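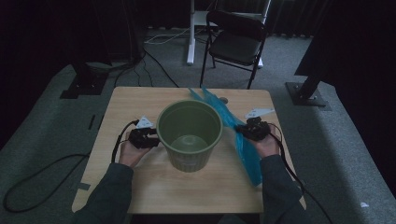
Lining a bin is one of the jobs in a house that gets done badly for years without anyone minding very much. The bag goes in, the top is folded over, and by the next morning one side has slid down and the teabags are going behind it. A shaped kitchen bin with a lid hides most of this. A plain round bucket hides nothing, and plenty of people use one as a bin in a spare room, a workshop or under a desk. An olive-green one with a ribbed outside and a smooth rolled rim, stood on a pale table with a thin teal-blue bag crumpled beside it, has all the parts of the problem in one place. The bag is soft, the bucket is stiff, and the rim is the only thing the bag has to hold on to.

Home Cleaning Kitchen Storage Garden Letters Subscribe

Search the magazine Enter a word Go

I started paying attention to this in November, when we moved into a rented house in Cundoldale that came without a single bin. The kitchen got a proper one in the first week. The other rooms got buckets from the hardware shop, and I lined them with whatever rolls were on offer. Some bags stayed up and some fell in. I assumed it was down to price, but the cheapest roll I bought turned out to be the best fit for the bathroom, and the dearest was useless everywhere apart from the kitchen.

To get a better answer I went to see Dewanti Govindasamy. She ran the cleaning staff at the Sitompul, a hotel on the coast road, for 15 years, and now trains new starters for several smaller places. She has lined a great many bins. When I asked how many she thought it was, she said the hotel had 502 rooms with two bins in each, and left me to do the sum.

Her first question was whether I had measured anything. I hadn't.

"People buy bags by litres," she said. "Litres tells you how much goes in. It doesn't tell you if the mouth of the bag goes over the mouth of the bucket."

Measuring the mouth

The measurement that matters is the distance round the rim. Take a piece of string, run it once round the outside of the bucket just under the edge, and lay it along a ruler. Then take a bag, lay it flat and measure straight across the open end. Double that figure and you have the distance round the mouth of the bag. It needs to be a little more than the string. If it is less, the bag will have to stretch to get over, and a thin one will split at the seam. If it is a lot more, there will be a loose flap on one side, and that flap is what slides down.

Depth is easier. The bag should touch the bottom of the bucket and still have a hand's width left to turn over the outside. A bag that doesn't reach the bottom hangs from the rim, and the whole weight of the rubbish pulls on the fold.

Most round buckets are narrower at the base than at the top, so there will always be spare plastic lower down. This does no harm. Govindasamy says new starters waste a lot of time trying to smooth it out, and it creases again as soon as anything is dropped in.

Opening the bag

Thin bags come off the roll flat and clinging to themselves. The usual method is to rub the open end between finger and thumb until the two layers part. If your hands are dry this can take a while. A damp cloth nearby helps, and so does rubbing from the corner, where the layers tend to be less firmly pressed together.

Once it is open, hold it by the two sides of the mouth and bring it down quickly through the air so that it fills. One good shake is enough. Then lower it into the bucket with your hands still holding the mouth apart, and fold one side over the rim before you let go of the other.

I had been doing it the other way about, pushing the bag in first with a fist and then hunting for the edges. It works, but the air underneath has nowhere to go, and the bag rises up in the middle like dough. The cure is to run a hand round between the bag and the wall of the bucket so the air can get out. Govindasamy does this every time, even when the bag has gone in well. Some people drill a small hole near the base of the bucket for the same purpose. I wouldn't do it to one that might be wanted for water later.

Keeping it up

A rolled rim is good for this. The fold of the bag tucks under the lip and has something to catch on. A bucket with a straight cut edge is harder, and a bag on one of those nearly always needs tying.

The hotel way of tying is to gather the loose plastic at one side, twist it once and knot it close to the rim, on the outside, so that the mouth of the bag is drawn tight. It takes a few seconds and leaves a small tail, which can be tucked under the fold. It also means the knot has to be undone or torn before the bag can be closed. On a bathroom bin I don't mind. On anything with food in it I would sooner use a band.

There are bands made for the job. I tried the Riketti, a wide loop of flat elastic sold in packs of 2, and it held well on all three of our buckets. It was a bit of a struggle to get on over the handle lugs of the largest. I also tried a Mukeler clip, which grips the bag at one point on the rim. It stayed put, but the opposite side of the bag still sagged when I threw in something heavy, and I think you would need three or four of them. A large ordinary rubber band did the job nearly as well as the Riketti until it perished.

Which bags

After a couple of months I have settled on two rolls. The kitchen has thick ones with a drawstring. Everything else has thin coloured ones, the sort you can half see through. I like being able to tell at a glance if somebody has put a battery or a glass jar in with the paper.

Govindasamy buys hers in a case of 1000 and splits it with a neighbour. For one household that is a lot of bags to find a shelf for. If you do buy in bulk, measure first and try a single roll before ordering. Keep them away from a radiator or a sunny window, where thin plastic goes brittle along the folds.

She also keeps a few spare bags flat in the bottom of the bucket, under the one in use. I have copied this in the upstairs rooms and it saves a trip. Don't do it in the kitchen. Sooner or later a bag leaks, and then all the spares have to be washed or thrown away with it.

The bucket itself still needs a wash now and then. Hot water and washing-up liquid will do, with a brush for the corner where the wall meets the base. Ribbed sides collect dust on the outside and want a wipe with a cloth going round with the ribs. Leave it upside down to dry, propped on something so that air can get under the rim, and don't put the new bag in until it is dry all through. A bag will stick to a damp wall, and it comes up with a jerk when you lift it out.

Reader comments

Marnie P.
Rubbing from the corner has just saved me a lot of bad language. Does anyone know if the Riketti bands come in a smaller size? Ours is a very small bucket.

oldshed
Been using paint buckets as bins for years. I fold the handle down over the bag and that holds one side. You only have to worry about the other.

T. Whitlock
We tried the spares-in-the-bottom idea and the children threw the whole lot out with the first bag. Ours live in a drawer now.

Marnie P.
Found them, thanks. The shop by the station had the small ones behind the counter.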